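Is cold water really enough to stop a red jersey from bleeding?
Asked by Yvette Petrenko, 9th January
Filed under: Laundry and fabric care

I bought a dark red jersey top secondhand, no care label left in it. My husband Harvey says wash it cold and stop worrying. My mother swore by vinegar and salt, and a neighbor says to buy a box of Dufour dye sheets. I don't trust any of the three. I have already lost a set of pillowcases to a red sock that everybody told me was "set" after so many washes. Is there anything that works, or is this all folklore?

2 answers

Garnet Simard answered:
Vinegar. A cup in the rinse, always has worked for me. Salt too if you have it. Never had a problem with reds.

Merle Sutcliffe answered:
I'd ask Garnet how many of those reds would have bled without the vinegar. Most factory-dyed cotton has lost its extra dye by the time it is secondhand, so anything you pour in gets the credit. Vinegar can help with some acid dyes on wool and silk. On cotton it does very little, and salt is something dyers use in the dye bath. It won't fix loose color in your washer.

I wrote up the cloth side of this for the Flunar newsletter. 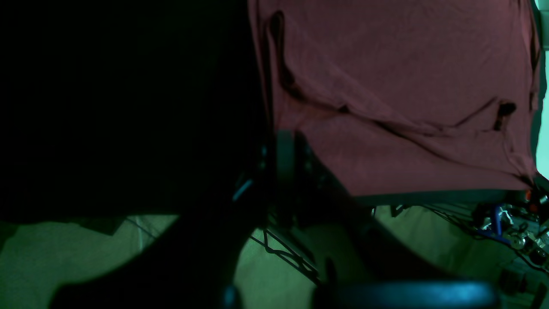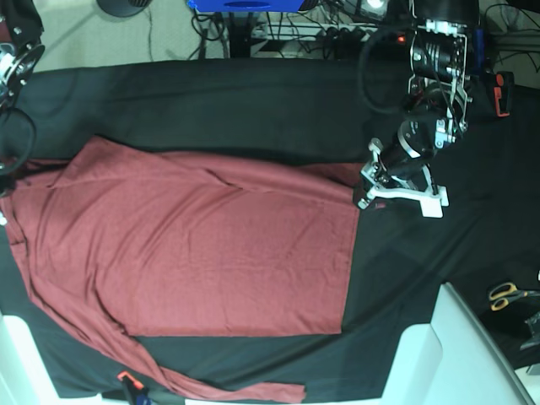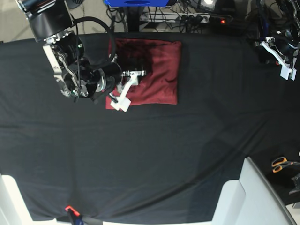
Red cloth, hanging, spread and folded.
Flunar Household Notes, issue 16, page 8

Test it before you believe anyone, me included. Wet a hidden bit of the seam, press a white rag on it hard and leave it for 20 minutes. If the rag stays white you can probably relax, though I would still keep it away from your pillowcases for the first couple of washes. If it comes up pink, soak the top by itself in a sink of cool water with a little detergent, change the water when it colors, and keep going until it runs clear. Dull work.

Harvey is half right. Cold water slows bleeding but it doesn't stop it, and leaving a wet red thing sitting on a white thing in the basket will mark it whatever temperature you washed at. Get it out of the machine promptly.

As for the sheets, they do pick up some loose dye from the water. They can't do anything about two wet fabrics touching. I used up a box of Dufour and a box of Bastine and could not tell you which was better, or whether either one saved me a shirt. A pink sheet proves there was dye in the water - it doesn't prove the dye was headed for your whites.

There are real dye fixatives sold for cotton. They work on certain dyes, and with no label you don't know which dye you have.

Comments on this answer

Chi-keung Chang: Does the rag test work on polyester blends?

Merle Sutcliffe: Same test. Blends tend to bleed less but I wouldn't bet a white shirt on it.

Yvette Petrenko: Rag came up pink on the inside hem. Harvey has gone quiet. Soaking it tonight.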